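The Joy of a Flat Surface

Why folding the washing properly might be the best half-hour of your week

Words for the weekend edition, 9 Apr 2022

I came to folding late. For most of my adult life the clean washing lived in a heap on the spare bed, and getting dressed meant digging. If a shirt had been on top, it was fine. If it had been on the bottom, it went back into the wash with all the creases it had picked up from being sat on by the cat, and round we went again.

Then we moved to a smaller place in Morin with no spare bed, and the heap had nowhere to go. It moved to the couch, then to a dining chair, then (for one shameful week) to the bath. I bought a table.

It's a plain white one, second-hand, from a shop on the main street in Ukow that sells old office furniture and, for some reason, honey. I paid too much and carried it home in the back of a borrowed ute. It went under the laundry window, where the light comes in sideways after lunch, and I can tell you without any exaggeration that it changed how I feel about clothes.

A bed is a terrible place to fold. It's too low, it's soft, and everything you put down on it slides towards whatever you put down last. A couch is worse. What you want is something hard and smooth at the height of your hip bones, with enough room to lay a jumper out at full stretch, sleeves and all, and still have somewhere to put the finished pile. Once you have that, the work is nearly all in your fingertips, and it's lovely.

And the colour! Against white you see a garment properly. Dark navy and black, which I used to mix up on the bedspread, are suddenly two different things. You see lint. You find the small hole under the arm while it is still small enough to mend. Reds are my favourite, because a red knit on a white table looks like something from a paint shop, and it makes me happy before I've even found the hem.
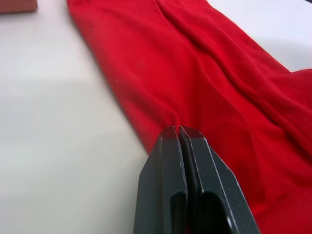
Knits are where most people give up, I think. Woven cotton does as it's told. You run the side of your hand down a business shirt and it stays where you left it, crisp as paper. A soft knit has its own ideas. It comes off the line in ropes and ridges, one layer creeping over the other, and if you start folding from there you end up with a cushion. The trick is to leave the folding for a minute and get the thing to lie down first.

I start at one edge. Pick up a little pinch of cloth, lift it just clear of the table and let the weight of the rest pull it straight. Put it down, move along a bit, do it again. Don't tug. Tugging is how you get those little ears at the corners of a hem, and on a ribbed cuff it can leave a wave that lasts until the next wash. Lift and lower, lift and lower, and the ridges open out by themselves. When both side seams are lying where side seams should lie, smooth it once from the collar down with a flat palm and leave it alone.

After that the fold itself takes seconds. Sides to the middle, sleeves back along the body, bottom up to the neck, and once more if your shelf is shallow. I've tried the standing-up-in-the-drawer method as well and I'm very fond of it for T-shirts, although my drawers are the deep old kind and the little parcels tend to faint if I take out more than 2 at once.

I'm not alone in this, either. There's a Saturday morning gathering at Bokeck, in the hall beside the library, where people bring along a basket of their own clean washing and fold it in company. I went expecting four retirees and a pot of tea. The tea was there, but so was a crowd of students, new parents and one very serious ten-year-old who could do a fitted sheet in the air. The hall has six long tables, and you take a spot, tip your basket out and get on with it. People chat. People swap methods, sometimes with real heat (there is a sleeves-first camp and a sides-first camp, and they sit apart). By the end of the morning the whole place smells of clean cotton and everybody walks out with a tidy basket.

The fitted sheet, by the way, is learnable. I practised on a single for a month before I dared touch the queen. Tuck the corners into one another while you're standing up, then lay it on the table and square it off from there. The standing part looks clever, but the table does most of the work.

If you'd like to set up your own corner, you need very little. I use a Flolden folding board now and then for the school shirts. It cost me $218 with the matching shelf unit and I wobbled over that for weeks, but the shelf has earned its keep and the board lives behind the door. A cut-down piece of stiff cardboard does much the same job, and I used one happily for a year. Good light matters more. So does a clear surface, and I've become quite fierce about this in our house: no mail, no keys, no half-finished jigsaw on the folding table. If a coffee cup lands there, it gets moved before the basket comes in.

Get to the washing while it's fresh off the line, too. Knits that have sat overnight in a basket hold on to every bend, and you'll spend twice as long coaxing them flat. On a warm dry afternoon I bring the basket straight in and fold to the radio, and I'm usually done before the program is.

As the evenings draw in I'll be getting the winter things out of their tubs – the heavy jumpers, the flannelette, the scarf that sheds on everything. They take up more table and more patience, and each one needs a good shake outside first. I've already cleared the top shelf for them.

The Bokeck mornings run until the end of May and then stop for the cold months, as the hall has one heater and it faces the wrong way. Bring your own basket, and come early if you want a table near the window.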